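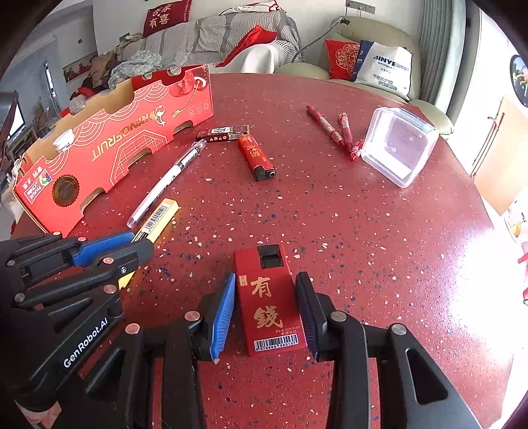

February 8, 2023

Glue log, Verhoeven chairs, continued.

Hide glue batch 3 is a disappointment. Soaked the granules overnight, brought the pot up slowly, held it at 60 C like a responsible adult, and it still strings like cheap mozzarella. Henk says I made it too thick. Henk says this about every batch, so one day he had to be right. Thinned with 50 ml water and it brushes properly now.

Chair 2: back rail reglued, clamped 28 hours because I forgot it. Joint is tight. Chair 4: front left leg still rocks. Karlijn found a dowel in there from some earlier repair, set in what looks like epoxy and optimism. Drilled it out, lost a bit of the mortise wall, patched with beech. Leave it alone until the patch has had a full night.

Test strips from January, broken in the vise today:
fish glue, wood failed first
batch 2 hide glue, wood failed first
white glue, let go cleanly at the line (old bottle, no date on it, now in the trash)

Sem wants to quote the Osow table at 600. I would not touch that veneer for 600. Pieter to look at it before anyone writes anything down.

Whoever has the small cabinet scraper, it lives in the second drawer. Need it for chair 4 tomorrow, plus 120 grit, we are down to one sheet.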